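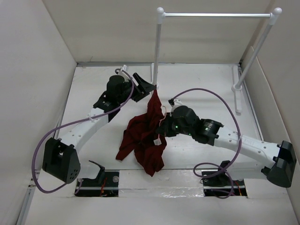
Noémie Marchal had promised the result for the end of August 2024, and she had it three days early, and she did not like it.

The result was one number in a table. Malline, the policy she had trained for two years, could find the edge of a piece of cloth, lift it and bring it to a hanger. It did this well when it had learned from all the recordings. When it had learned only from the good ones, it did it worse.

"Check the split," said Annick Le Goff, who directed the laboratory and had read many tables.

"I checked it."

"Check it again, then go home."

She checked it again. She did not go home.

## The clean set

The recordings were 2,586 in total. Most of them were made by Bujar Ristić, who sat behind the cell with the two leader arms in his hands and moved them as another man would move a newspaper. He had worked in a tailor's shop in Finon before Stemura hired him. He spoke little during the work. Sometimes he stopped in the middle of a movement, with the fingers open near the cloth, and waited.

These stops were the problem, or Noémie had decided so in May. A pause contains no action. A policy that learns from pauses learns to stand still, and everybody in the group had seen an arm stand still over a sleeve until somebody pressed the button. So she wrote a filter. It measured the speed of both wrists, and if the speed was near zero for too long, the whole recording went out. She named the filter Gilbert, after a schoolteacher who had never let any pupil look out of the window.

Gilbert removed 825 recordings. She trained on the rest and ran 400 trials, with the same cloths, the same hangers, the same light. The full set won by 18 points.

"Perhaps the filter has thrown away the difficult cloths," said Fabrice Jacquet, from the other desk. "People are slow with difficult cloths."

It was a good idea and she had already tested it. She had balanced the cloths in both sets. The difference became smaller, but it stayed.

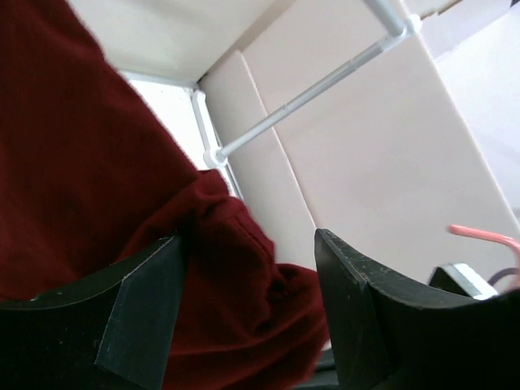 The method she tried next was very simple, and she was a little ashamed of it. She took the recordings that Gilbert had refused and looked at them, one after the other, with her own eyes and a cup of tea. She looked only at the wrist view, as this was what Malline saw in the last moments before a grasp. In the red cloth there was almost nothing to hold on to at first - dark folds on dark folds, and a thick lump of it between the two black fingers. She would have closed them there. She wrote down "close" in her notebook, with the time. Bujar had not closed them. He had waited, and then he had gone in at another place, a little higher, where the light lay on a fold.

She went back and watched the waiting again, more slowly. He was not still. The wrist turned by a very small angle, came back, and turned again. It was too slow for Gilbert, who had called it nothing.

At eight in the evening she telephoned him.

"When you stop," she said, "what do you do?"

There was a television behind him, and somebody was laughing.

"I don't stop," said Bujar.

"Your hands stop."

"No. I look at it from here and then I look at it from there. With a dark cloth you can't see what is fold and what is edge. You must move a bit and see which line stays." He thought. "Josiane did the same in the shop, with her head. Josiane Renaud. She moved her head like a pigeon."

Noémie wrote "pigeon" in the notebook, under "close".

"Was it wrong?" he asked. "Should I do it faster?"

"Please don't do it faster," she said.

She worked until the building turned off its own lights, and then with the lamp. The new filter had no name yet. It kept every pause in which the wrist turned, even by so little, and it cut only the ones where the arms were really resting, when Bujar drank his coffee or answered a question. There were around forty of those. She started the training at one o'clock and lay down on the two chairs under the window, where she slept badly and dreamed of hems.

In the morning Annick came in with her coat still on and stood in front of the cell. Malline was already running. The left arm went down to the cloth, opened its fingers, and did not close them. It hung there.

"It's stuck," said Annick.

"Wait," said Noémie.

The wrist turned a little. It came back. It turned again.

"What is it doing?"

"It is looking."

Annick put down her bag. Fabrice came from his desk with half a croissant and stood behind them, and for a moment the only sound was the fan of the computer. Then the arm moved up, to a place that none of them had been watching, and closed its fingers on a line of the cloth and lifted, and the edge came out of the heap.

"And the hangers?" said Annick. "The thin ones?"

"I have not run the thin ones."

"Then run the thin ones before you write to me that it works."

She ran the thin ones. She ran them all day, and wrote a line for each trial, and she forgot to eat until Fabrice put the other half of a new croissant on her keyboard.

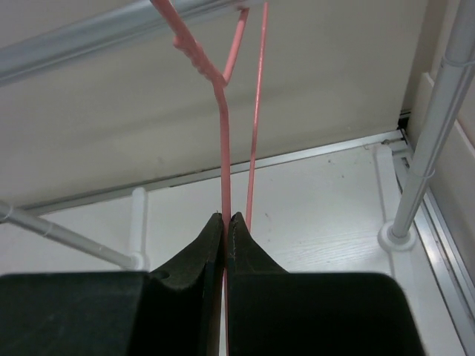

## The table

The second table had one more row than the first. In the column for the full set the numbers were the same as before, and in the column for Gilbert also. The new row was better than both, on dark cloths by much and on light cloths by nearly nothing. With the thin hangers it was better only a little, and she wrote this too, in the same size of letters.

Annick read it standing up.

"You will need a name for the method," she said.

"Bujar says pigeon."

"Not in the title."

"In the code, then."

Annick turned the page over to see if there was something on the back. There was the sentence about the resting pauses, and a stain of tea. She asked how it would behave with another operator, one who did not come from a tailor's shop, and Noémie answered that she did not know. She had asked Fabrice to record on the leader arms that afternoon, and she had told him nothing about waiting.

From the cell they could hear him already. He was very fast, and he was swearing at a sleeve.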